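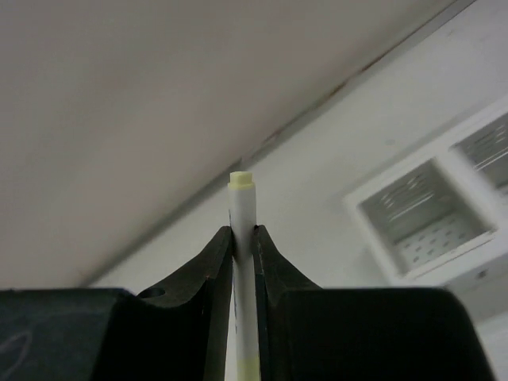 Cuner: a small pile of author's notes

Cuner collects the notes that fan fiction writers put above and below their chapters. It has the apologies for missing a month, the replies to reviewers and the long arguments between the writer and their own characters. The stories themselves are left out. Plenty of people collect stories.

The notes come from Mastent, a gaming fan fiction board that went read-only in March. Most of its writers were in school, so most of its notes mention exams.

What's in it

notes.csv, one note per row
authors.csv, one row per writer, with pen names swapped for numbers
tags.txt, the tag list and what we think each tag means
eberhard.py, the cleanup script

82 writers are covered. 41 of them promised a new chapter "soon" in the last note they ever posted. We added a column for that, called soon.

Columns in notes.csv

note_id: a number. They skip in places where we threw out duplicates.
author_id: matches authors.csv.
position: top, bottom or middle. Middle notes interrupt the story, often during a fight.
text: the note as posted, typos included.
excuse: school, sickness, computer, writer's block, family, other, none. A note can have two. When it has more than two, we kept the first two and felt bad for the writer.
soon: yes or no.

How it was cleaned

Eberhard strips the page code, drops email addresses and phone numbers, and replaces user names with [name]. It doesn't touch spelling. An early version did, and it corrected every "hehe" to "he he", which made everyone sound like a cartoon villain. That version is gone.

Tags were added by hand, by two of us, over one summer. We disagreed most about whether "my muse died" is sickness or writer's block. It is tagged writer's block.

Known problems

Notes with emoji may show up as question marks. Some were question marks to begin with.
15 notes are in all caps. This is faithful to the source.
Dates are missing wherever Mastent showed only "a while ago".

Using it

Good for studying how people talk to a small audience. Please don't use it to track down the writers, who are now adults with jobs. If you wrote one of these and want it out, open an issue on the Zeltel page and we'll remove it, no excuse column required.

Last updated Monday, August 18, 2025. Next version soon.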